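Lukumay 双臂作业限位与色环标识套件(家居环境版)

打印本页 | 用电子邮件发送

发布于2021年12月12日

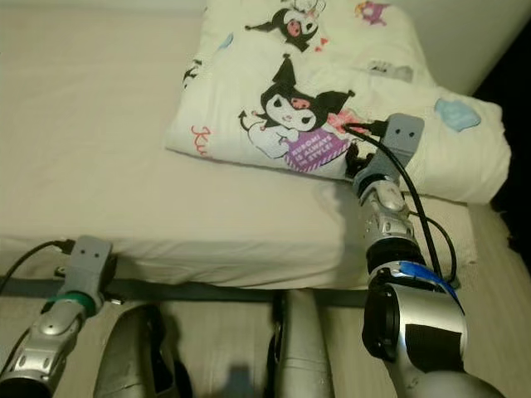

先说清楚,我不是写安规的专家,我就是在 Lekness 做配件的,天天跟家里铺床、叠衣服这类活儿打交道。工业围栏里的那一套规矩,搬到卧室里很多都用不上:床边没地方拉光幕,也没人愿意在枕头旁边贴一圈黄黑胶带。可是规矩总得有啊!所以我们把自己平时用的那点做法整理出来,配上几样小东西,就成了这个套件。

盒子里有什么

色环一对,一蓝一绿。蓝色归右臂,绿色归左臂,我们店里所有机器都这么定,换谁来上班都一样。喊一声“蓝停”,比喊“右边停”靠谱多了,因为站在床对面的人,左右是反的(我自己就喊错过,脸红了一下午)。

线缆固定扣,软硅胶的,4个装。线要留够弯曲的余量,又不能垂得太低去勾床单。我的习惯是先把手腕转到两头的极限,看线绷不绷,再扣死。

夹爪支架的边角护套一副。打印件的棱角用久了会起毛刺,碰硬东西无所谓,碰枕套可就要拉丝了。护套是直接套上去的,不用拆螺丝,也不会挡住支架上的孔。

限力设置卡一张,塑封的,建议挂在急停按钮旁边。

限力怎么设

卡片上的默认值是单指41牛,这是给硬质家具用的上限。碰布料、枕头、床垫侧边的时候,请一律切到“软物”档,再慢慢往上调。别嫌麻烦!我见过太多人图省事,一档用到底,最后把床笠的松紧边扯下来了。

还有一条容易忘:一只手在枕头上干活的时候,另一只手最好有个固定的待命位置,低一点,离开工作的那只手。悬在半空等着,看着挺帅,一旦急停掉电,它往哪儿落就不好说了。待命位置要写进程序,也要写在卡片背面,那里我们留了空白格。

床边作业的几条规矩

人不上床,机器不离床。意思是机器在动的时候,谁也别伸手去抻床单,哪怕就差那么一点点角没拉平。想帮忙可以,先按急停。

床和墙之间的缝要当成夹手区来对待。手臂的活动范围设到床垫边缘为止,别让它往缝里探。枕头掉进去了就掉进去了,停机以后人去捡。

双脚或者底座站的那块地要收拾干净,拖鞋、充电线、小地毯都挪走。木地板如果刚打过蜡,先别开机。

选测试用的枕套,我倒建议用花一点的。纯白枕套铺在浅色床单上,相机找边缘会吃力,带图案的好认得多。不过测试归测试,交付之前素色的也要跑一遍,客户家里用什么你可管不着。

每次换枕套、换床单都算换工件,要重新走一遍低速试运行。这条是 Rangi Kingi 坚持要加的,他管我们的现场验收。我一开始觉得太啰嗦,后来换了一款滑溜溜的面料,枕头直接从夹爪里溜走了,我就不说话了。

记录表

套件附一本记录本,每次作业写一行:日期、操作人、力的档位、有没有急停。急停了就写原因,一句话就行,“线勾住了”也算原因。护套我们在台架上夹放了3000次,到后面表面有点发亮,没有开裂。你们用到发亮的时候,就可以考虑换新的了,单独买也有。

适配和不适配

Parno 系列的手臂都能装,色环直接卡在腕部前面那一节。别的牌子请先量一下外径,49毫米的正好,再粗就要等大号,大号计划明年2月上架。圆柱形的前臂好装,方形的目前装不了,抱歉啦。

另外说一句,这个套件不能代替风险评估。你们该做的评估照做,该培训的人照培训。色环和卡片只是让现场的人少犯迷糊,真出了问题,先断电,再找原因,最后再想枕头的事。

清洁的话,色环和护套用湿布擦就行,酒精会让蓝色那只褪色(绿色的倒没事,供应商也没给我讲明白)。固定扣沾了绒毛会变松,拿胶带粘一粘就好了。

读者评论

豆沙包:色环装上了,喊“蓝停”真的顺口。就是记录本的格子太窄,我字大,写不下。

Felista Chege:请问待命位置可不可以让手臂靠着床垫侧面?我们那边房间小,往后退不了多少。

店主回复:可以轻靠,但是要切到软物档,而且要在卡片背面注明。程序里别让它带着力顶在那儿。

修电梯的老周:我们干这行也讲究喊话统一,看着亲切。大号出了麻烦通知一声。

小满:护套发亮的那一面能不能翻过来接着用?

店主回复:不行哦,内侧有防滑纹,翻过来就套不牢了。

相关产品

Lukumay 急停按钮延长线
Lukumay 软物夹爪指垫(替换装)
Stallomholm 移动底座防滑脚垫
Parno 手臂腕部线缆护管
限力设置卡空白版(可自行填写)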